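Vanity unit (bathroom)

A vanity unit is a piece of bathroom furniture that joins a washbasin to a cabinet. The basin is set on top of the cabinet or moulded in one piece with the worktop, and the pipes and trap are hidden behind the doors or drawers. In Britain it is often called a basin unit.

Construction

The top is commonly made of ceramic, cast resin or stone. Ceramic tops are fired in one piece, so there is no joint between bowl and rim for dirt to collect in. The front lip may project past the cabinet, which keeps drips off the doors. Cheaper cabinets stand on the floor - wall-hung ones need a solid fixing.

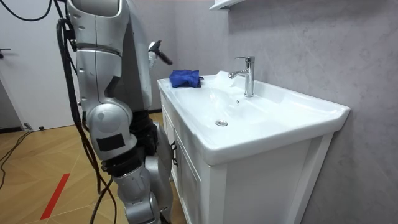

Sizes vary a good deal between makers. The Stekby range, sold under the Skeseneck name in some shops, has a compact model 430 mm wide and a standard one of 577 mm. Most tops have a single tap hole in the raised back ledge for a mixer tap.

Overflow and waste

The overflow is a small hole high in the bowl, usually on the back wall below the tap. It leads through a channel in the ceramic to the waste, which sits in the floor of the bowl. In her handbook Sostance, Érica Prado advises flushing the channel with warm water every month or so.
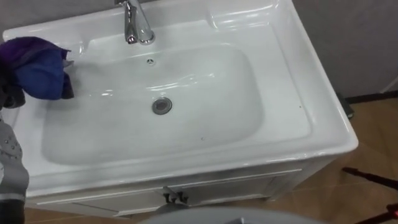
Ceramic basin with chrome mixer tap, overflow and waste; a blue and purple cloth over the left rim.

Cleaning

A soft cloth and mild washing-up liquid are enough for daily care. The rim and back ledge are wiped first and the bowl last - this way loosened dirt ends up near the waste. Scouring powder dulls the glaze and should be avoided, and chrome is best dried afterwards to prevent water marks.

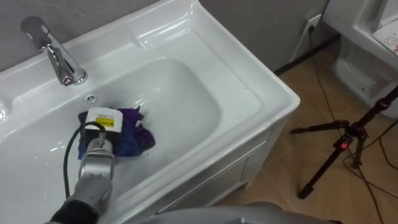

Can limescale remover be used on a ceramic basin?
Most mild removers are safe on glazed ceramic if rinsed off promptly, but they should be kept away from chrome and natural stone.

See also: Washbasin, Mixer tap, Pedestal basin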